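**Thread: Kjeldahl nitrogen numbers reading low since the move. Distillation or digestion?**

**furnport_bench** wrote:

Hi all, longtime lurker. I run wet chem at a small feed and grain lab in Furnport and we moved buildings in June. Ever since, our protein results come in low. Not by a lot, but enough that our check sample has been under the lower limit on most runs. Same digestion block, same still, same titrator, same me.

I've done the obvious stuff. Fresh boric acid, new lot of titrant, standardized it twice. I swapped the rubber stopper on the still and the rubber tubing on the condenser. Ammonium sulfate recovery comes out fine one day and lousy the next, which is driving me up the wall.

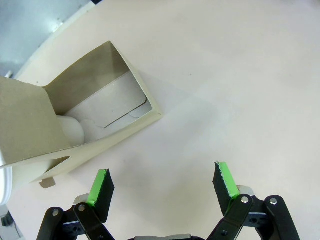 My boss thinks it's the digestion and wants me to run everything longer. I'm leaning toward the still. Anybody been through this after a move?

---

**MyfanwyH** wrote:

If your ammonium sulfate recovery is jumping around, it can't only be the digestion, because that salt never sees the block. So I'm with you on the still, at least for part of it.

What's your cooling water like in the new place? We had this exact headache. Our condenser was running off the building supply and in summer the distillate came over way too warm and we lost ammonia out of the receiver. Put your hand on the receiving flask at the end of a run. If it's hot, there's your problem.

Also check that the tip of the delivery tube is under the boric acid from the very start. I know, I know, but I've caught myself on that one more than once.

— Myfanwy Humphreys

---

**oldburette** wrote:

Going to disagree a little. I'd look at the block first. Moves are hard on those things, and a well that reads fine on the display can be way off inside. Stick a real thermometer in a tube of oil in the middle and another in a corner.

And run tryptophan or lysine next to the ammonium sulfate. If the salt comes back fine and the amino acid doesn't, your digestion is short. Your boss might be right!
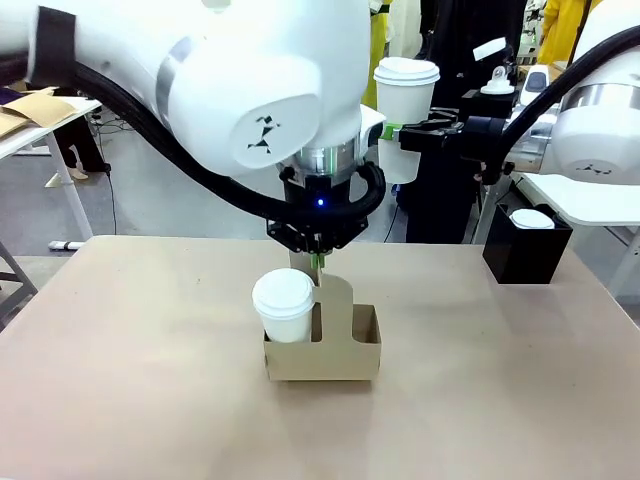 I had a block at my last job where the whole back row ran cold. We blamed the still for a month and I bought a bunch of glassware we didn't need.

---

**furnport_bench** wrote:

Okay, so both of you have me worried now, ha. I did the hand test this afternoon and the flask was definitely warm by the end. Not too hot to hold, but warmer than I remember it at the old building. We're on the building supply here. The old place had a chiller loop and it never even crossed my mind.

Tip was under the liquid, I checked. Lysine is on order.

---

**jostville_qc** wrote:

Warm water would do it. I'm over in Jostville and we put a little recirculating chiller (Histano, bought used) on ours and the day-to-day scatter calmed right down. I'm not saying buy that one, it's loud and the drain plug weeps, but something like it.

Cheap thing to try first: turn the steam down a notch and crank the water up. Your runs take a bit longer, but if recovery gets better you have your answer for free. 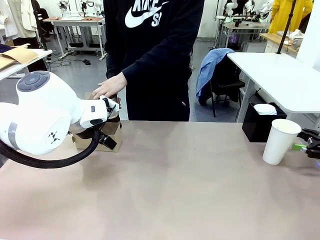 Another thing, how are you adding your caustic? If it's automatic, weigh what the pump delivers. Ours had drifted by quite a lot and we were barely getting the digest basic. You want that sample dark when the caustic goes in, if you're on a copper catalyst. If it stays pale blue you're short.

---

**shahnaz_h** wrote:

Seconding the pump check. Shahnaz Howlader here, I posted about something similar last year and it was the pump tubing, which had gone stiff. Took me 52 blanks and a lot of coffee to get there. I don't agree that the block should come first, though. It's worth doing, but it eats a whole day and the pump takes five minutes with a beaker and a balance.

Do the quick ones first!

---

**oldburette** wrote:

Fair enough, pump first. I still want to see those block temperatures. He's got a recovery problem *and* a boss who thinks it's the digestion, and the only way to settle the second one is data.

---

**furnport_bench** wrote:

She, but yes, lol.

Update. Weighed the pump and it's low, so that's new tubing tomorrow. Then I did what jostville said with the steam down and the water up, and I ran 7 ammonium sulfates back to back. All of them inside our limits, for the first time since we moved. I'm adding extra caustic by hand until the tubing goes in, so I know I've changed two things at once. Please don't yell at me.

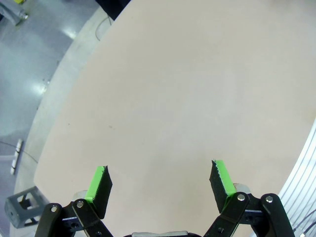 Next up is putting the steam back where it was, once the new tubing is on, to see which one was hurting me more. I'll do the block too, in the middle and all four corners. Does anybody have an opinion on Symonenko tubing? It's what our supplier has on the shelf and it's a good bit cheaper.

---

**MyfanwyH** wrote:

Two things at once, tsk tsk. Glad it's moving the right way, though!

No experience with Symonenko. Whatever you get, write the date on it with a marker and weigh the delivery again after a few weeks of caustic.

---

**jostville_qc** wrote:

I've used it for acid, never for caustic, and it was okay. I'd buy one length before I bought a box.

---

**furnport_bench** wrote:

One length it is. Lysine should be here next week, so I'll post those numbers along with the block temps when I have them.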